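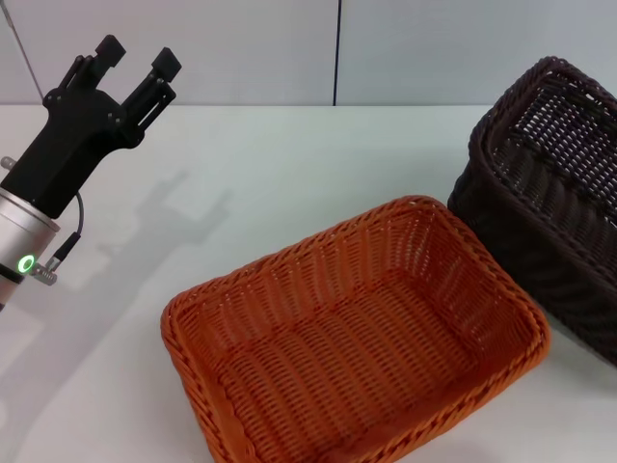
**Gripper cable pulls tight when the wrist turns. Where should the slack go?**

Posted by gerkow_shed, 31 May 2022

I'm building a sorting cell in a shared workshop. Two-finger gripper on a small arm, white table, an orange wicker basket and a dark brown one as targets. The gripper cable leaves the underside of the black base, loops down beside the wrist housing and plugs into the small silver connector there. Moves over the orange basket are fine. When the last joint turns far enough to line up with the brown basket, which is tilted, the controller (a Tidodow board) drops the gripper and logs a timeout after 700 ms. Rehoming clears it. I have a spare cable of 340 mm. Longer cable, or limit the joint?

---

**Santino Lagos**

First find out whether the cable is the problem. If the connector is on the same side of the last joint as the gripper, turning that joint does not change the loop at all, and a longer cable gives you more to snag on a basket rim. Jog the joint slowly with the gripper powered and watch the log. If it drops at the same angle each time, look at the wiring inside the arm. If the angle varies, reseat the connector and check the pins.

Until then, set a soft limit 10 degrees short of the fault and turn the brown basket to suit.

---

**avci_bench**

Had this on a Zovdale controller. Raised the timeout to 1000 and it went away. Never found out why.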